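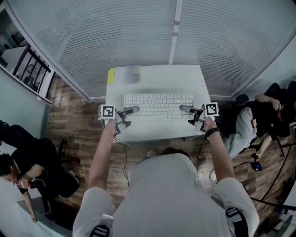 Büroorganisation I -- Handout zu Einheit 4: Der aufgeräumte Schreibtisch

Kursleitung: Thaís Xavier
Raum: Schulungsbüro Gretberg, Obergeschoss

1. Worum es in dieser Einheit geht

Ein Schreibtisch im Großraumbüro wird selten von nur einer Person genutzt. In Gretberg arbeiten wir mit wechselnden Plätzen, und jeder Platz wird am Ende so übergeben, dass die nächste Person sofort anfangen kann. Dazu gehören drei Dinge: die Tastatur, das Papier und die Umgebung des Tisches. Bildschirme und Telefone folgen in Einheit 5.

Die Übung dauert 55 Minuten. Davon sind 20 Minuten für den eigenen Platz vorgesehen, der Rest für den Rundgang und die Besprechung. Gearbeitet wird an den kleinen und an den großen Tischen.

2. Die Tastatur

Die Tastatur wird zuerst ausgerichtet, alles andere richtet sich nach ihr. Sie liegt parallel zur Tischkante. Wer viel tippt, stellt sie so, dass der Buchstabenblock vor der Körpermitte liegt und nicht die ganze Tastatur. Bei Modellen mit Ziffernblock macht das einen Unterschied von mehreren Zentimetern: Der Ziffernblock rückt nach rechts, und die rechte Hand muss weiter zur Maus greifen.

Zum Verschieben fasst man die Tastatur an beiden Enden. Einhändiges Ziehen am Rand verdreht sie und reißt bei kabelgebundenen Modellen gern am Stecker.

Wird der Tisch für Schreibarbeiten auf Papier gebraucht, kommt die Tastatur an die hintere Kante. Vorne bleibt dann eine freie Fläche, auf der ein A4-Blatt quer Platz hat.

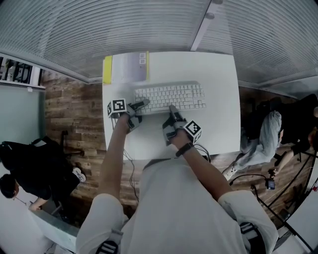
Helle Tasten zeigen Schmutz schneller als dunkle. Gereinigt wird mit einem leicht feuchten Tuch, nie mit Sprühreiniger direkt auf die Tasten. Krümel werden vorher ausgeklopft -- über dem Papierkorb, bitte nicht über dem Tisch.

3. Papier

Im Kurs unterscheiden wir zwischen laufenden Unterlagen, abgelegten Unterlagen und Altpapier. Laufende Unterlagen dürfen auf dem Tisch bleiben, aber als ein Stapel und am hinteren Rand. Mappen liegen unten, Einzelblätter oben. Tabellen und Formulare kommen in der Reihenfolge der Bearbeitung auf den Stapel, das nächste zu bearbeitende Blatt zuoberst.

Beim Durchsehen nimmt man die Blätter einzeln oder in kleinen Lagen auf, stellt sie kurz senkrecht und stößt sie auf der Tischplatte bündig. Aufgefächerte Lagen lassen sich schlecht lochen und verkanten im Einzug des Scanners. 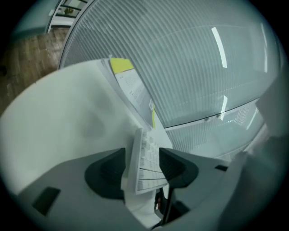
Abb. 3: Bedrucktes Blatt mit Tabellenzeilen, senkrecht gehalten; hinten der Papierstapel.

Zur Menge: Das Ablagefach Lornon, das wir im Kurs benutzen, fasst 850 Blatt. Das ist als Obergrenze gedacht. Der Archivkarton nimmt 2000 Blatt auf und gehört nicht auf den Tisch, auch nicht vorübergehend. Volle Kartons werden beschriftet (Abteilung, Monat, Kürzel) und bei Tomás Baptista abgegeben.

Formulare mit personenbezogenen Angaben bleiben über Nacht nie offen liegen. Sie kommen in die abschließbare Schublade.

4. Die Umgebung des Tisches

Kabel: Was vom Tisch herunterhängt, darf nicht in den Laufweg reichen. Kabelschlaufen an der Vorderkante bleiben leicht an Stuhllehnen hängen. Nach hinten führen, mit Klettband bündeln.

Stuhl: Beim Verlassen unter den Tisch schieben. Bei den Drehstühlen auf dem Holzdielenboden prüfen, ob die Rollen frei laufen.

Jalousien: Tagsüber so einstellen, dass kein Licht direkt auf den Arbeitsplatz fällt. Die Lamellen spiegeln sich zusammen mit der Deckenbeleuchtung in den Glasflächen, und wer mit Blick zur Trennwand sitzt, merkt das nach einer Stunde in den Augen. Meist hilft es, die Lamellen etwas zu kippen oder den Stuhl leicht zu drehen. 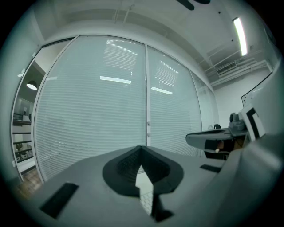 Türen in der Glaswand werden am Griff geschlossen, nicht an der Scheibe. Der Durchgang zum Geländer bleibt frei. Taschen und Jacken gehören an die Garderobe.

5. Aufgabe bis zur nächsten Einheit

a) Räumen Sie Ihren eigenen Arbeitsplatz nach den Abschnitten 2 bis 4 auf. Notieren Sie, welche Unterlagen Sie nicht eindeutig zuordnen konnten.

b) Fertigen Sie eine Skizze des Tisches von oben an, mit Tastatur, Papierstapel und Kabelführung. Handzeichnung genügt.

c) Tauschen Sie die Skizze mit einer anderen Person aus der Gruppe und richten Sie deren Tisch danach ein. Abweichungen bitte auf der Rückseite eintragen.

Die Skizzen werden im Juni gesammelt besprochen. Bei Fragen zur Ablage bitte an Sombat Nuchit wenden, bei Fragen zum Raum an die Kursleitung.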